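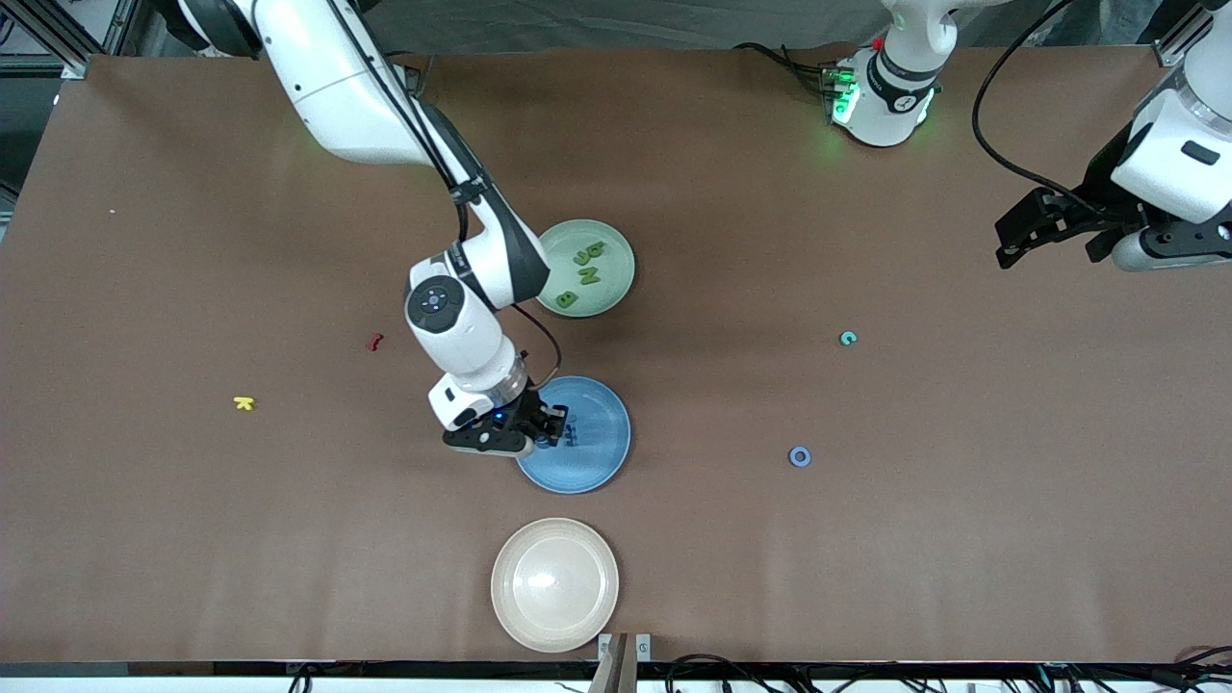 Foam Letters and Colored Plates

A brown paper tabletop with a green plate, a blue plate and a cream one. Green letters, a B and an N among them, are on the green plate, and a dark-blue letter is on the blue one.

About This Page

Letter sorting by color is one of the table activities in our Flarimgate room. It runs on Sunday afternoons and takes 25 minutes at most. The page covers the materials we use and how we set them out. The same setup is used at Clorkthorpe, with a smaller table.

The Plates

Plain round plates work better than bowls, which hide the letters at the bottom. We buy ours from Osman, the housewares store near the bus station, and replace them when the rims get scratched. Patterned plates were tried last year and dropped.

The Letters

The foam letters come from Busta in tubs of 50. We keep some 40 in use and store the rest in a zip bag in the supply closet. Shades vary a little from tub to tub, so check a new tub against the plates before mixing it in. Letters with torn edges go in the trash.

The Paper

Brown kraft paper, cut from a roll and taped on the underside of the table. It keeps the letters from sliding and makes the colors easy to tell apart. One sheet lasts 2 sessions. Used sheets go to the painting corner.

Setting Out

Line the plates up down the middle, with a hand's width between them. Scatter a few letters over the paper and leave the others in the tub. Add more as the plates fill.

Putting Away

Letters are wiped with a damp cloth and dried flat on a towel before they go back in the tub. Plates are washed and stacked on the second shelf, next to the number tiles.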